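Comparing Two Grippers and Two Controllers on a Desk-Side Arm
Final report, Group 4

Group members: Vinzenz Haslinger, Hermine Reisinger, Urs Schwaiger
Supervisor: Edeltraud Fuchs

1. Background

The course asked each group to pick one part of a robot cell and compare at least two options for it. We chose the gripper. The lab already had a six-joint arm set up beside a desk, and the previous group had used it with a two-finger gripper called the Pala. Their report said the Pala was fine for blocks and poor for anything thin. We wanted to find out how poor, and whether the problem was the gripper or the way it was being driven.

The second gripper was the Dumlao, a parallel-jaw model on loan from the workshop at Cendidmont. Radomir Ivanov, the technician there, showed us how to mount it and gave us his own wiring notes, which we followed with one change (see section 3).

We also had two ways of controlling the arm. One was the teach pendant that came with it. The other was a handheld controller, where the arm copies the operator's hand. Fuchs suggested we run both grippers under both controllers, which gave four combinations.

2. What we tested

All the tests were done at an ordinary office desk. Earlier groups had used an empty bench, and we thought that made the results look better than they would be in normal use. On a desk the arm has to get past a monitor, cables and whatever else people leave there.

There were three tasks.

Task A: pick up a marker lying flat and put it in a cup.
Task B: pull a sheet of card out of a slot in a stand.
Task C: reach in beside a monitor, close on a foam tab taped to the top of the panel, and pull it off.

Task C was Reisinger's idea. It is the closest to the thing we were worried about, where the gripper has to work right next to something it must not hit. We set the speed limit low for this one and kept one person on the stop button.

We made 271 attempts in total. The number per combination is not even. We lost most of an afternoon of Dumlao runs on the pendant when the log file was overwritten, and there wasn't time to repeat all of them.

3. Mounting and wiring

The Pala bolts straight onto the wrist. The Dumlao needed an adapter plate, and the first one we printed cracked at a screw hole. The second was thicker and held up. It weighed 43 grams, and we entered that in the arm's payload settings together with the gripper. The first time, we forgot to do this and the arm sagged slightly whenever it was in hand-guide mode.

Ivanov's notes run the gripper cable down the outside of the arm and fix it at every link. We left more slack at the wrist than he does. With his spacing, the cable pulled tight when the last joint turned past a quarter turn, and Task B needs more than that.

The large cable from the base side of the arm was harder to manage. In some poses it hangs down over the desk, and twice during Task A it dragged the cup out of position. We counted those runs as failures because they would be failures for anyone else using the desk.

4. Results for Tasks A and B

On Task A the two grippers were close. Both could pick up the marker if the fingers came straight down over the middle of it. The Pala missed more often if the approach was tilted, and its fingertips tended to roll the marker away. The Dumlao's wider pads were more forgiving.

On Task B the Dumlao was clearly better. The Pala could grip the card but often bent it while closing, and a bent card would then catch on the slot. We tried adding rubber to the Pala's tips. It helped the grip and did nothing for the bending.

The handheld controller was faster than the pendant in both tasks. It was also less steady. Haslinger had used it before and got good results from the start. Schwaiger and Reisinger needed 20 practice runs each before their times settled, and we left those runs out of the totals.

5. Results for Task C

Task C took the longest to set up. The arm comes in from the right of the desk, and the wrist has to end up beside the top of the panel with the gripper pointing down. There is not much room. The monitor we used is a large curved one, and the curve means that a path which is clear at one height may not be clear at another.

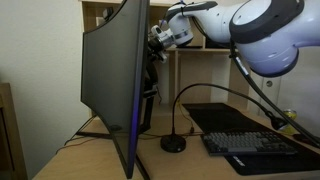
With the pendant we could stop at each waypoint, check the gap from the side and adjust by small steps. It was slow, and the longest run took 758 seconds, but we had no contact with the monitor in any pendant run. With the handheld controller we touched the panel twice. Neither touch left a mark. Both happened while the operator was standing in front of the desk, where it is hard to judge depth. After we moved the operator to the side, there were no more.

The choice of gripper mattered less here than we expected. The Dumlao sticks out further to the sides when open, so it needs a bigger gap. The Pala is narrower and easier to place, but it slipped off the foam tab more often.

6. Problems

Camera position was the main one. We had planned to use a fixed camera above the desk and let the operator work from the video only. The arm blocked the view in nearly every Task C attempt, so we dropped that part. A second camera at the side would probably fix it.

Our force readings are not good enough to report. The two grippers give motor current in different units and we did not find a reliable way to convert one to the other.

Only three people operated the arm, and we all knew which result we were hoping for by the end. A later group should bring in people from outside the project.

7. Recommendations

For flat and thin objects we would use the Dumlao. For work in tight spaces next to equipment we would use the Pala with rubber tips, on the pendant, until the operator has had more practice with the handheld controller.

The adapter plate file and Ivanov's notes with our change marked are in the Flollitz shared folder. The Dumlao has to go back to Cendidmont before the end of November, so anyone who wants to repeat Task B should speak to Fuchs first.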